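Four months into robotics club and I can now crimp a connector

I joined the Tamthorpe robotics club in the belief that I would be building robots. This was naive. What one does at a robotics club, I've found, is sort things. Occasionally one labels things. On a really wild evening somebody gets the laminator out.

We are entering the kit-handling round at Rallbridge in April, which is the unglamorous cousin of the event where the machines push each other off a platform. Nothing gets pushed off anything in ours. The arm has to take parts from the bins and set them out on the tray so that a judge with a clipboard can agree that they are parts and that they are on the tray. You get 18 minutes. Last year's team used 17 of them finding out that their laptop wanted to update.

There are four of us, if you count Nimal Nanayakkara, who has an actual job and turns up at half past eight with his coat still on. Parisa Bakhtiari writes the code. Her brother Kianoush argues with the code. I'm on bins, having proved in my first week that I shouldn't be on anything else.

I don't want to undersell bins. The rules let you lay out your own parts as long as each kind keeps to its own container, and we spent two whole evenings on it. Motors and other small things with leads went in one, the red boards in the next, the harnesses across the tray from them, and the coloured cables in the one nearest me, where I could feel responsible for them. Kianoush wanted it alphabetical. We had a vote, and he lost it to everyone including his sister.

Then there was the matter of paper. A shiny metal tray does horrible things to Parisa's vision code, which takes every reflection for a part and tries to be helpful about it. We attempted to fix this in software for most of a month. Then Fereshteh Mirzaei, who teaches the juniors next door and had only come in to borrow a stapler, put a sheet of white paper in the tray and left again. She did not bring the stapler back either.

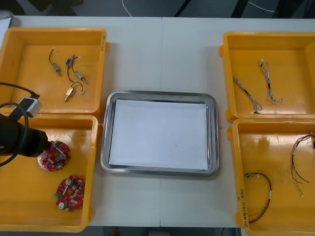
Do you need to know any programming to join a club like ours?

Most people who walk in at Tamthorpe don't, and there's plenty to do with a screwdriver and a marker pen while you pick it up from the others.

Anyway, the boards. The boards are our best item. They're rigid, they're red, they have a decent edge to get hold of, and in practice runs Parisa's routine (she calls it Laltodico and won't say why) picks them up so reliably that we've all started taking the credit. The motors are fair to middling. The harnesses I'd rather not discuss.

All right, the harnesses. A harness has no shape. It has a shape when you put it down and a different one when you look back. Laltodico picks a spot, goes in with tremendous confidence and comes up with one wire, the rest hanging off it like something out of a plughole. Nimal's idea is to aim for the dark band round the middle, where it's all held together, and so far that has taken us from never to sometimes. Kianoush's idea is to have the wrist turn a full 360 degrees first to "get a proper look". It wound its own cable round itself and we had to send out for biscuits.

We've had 35 practice runs by Parisa's spreadsheet, and 4 of them went from start to finish without anyone saying "hang on". I thought that was terrible. Torbjørn Rustad, who ran the club before any of us and still drops by to disapprove of the kettle, thought it was rather good, so I've decided to be encouraged.

Next job is the coloured cables, which are harnesses with ambitions. I've asked to be moved to a different bin.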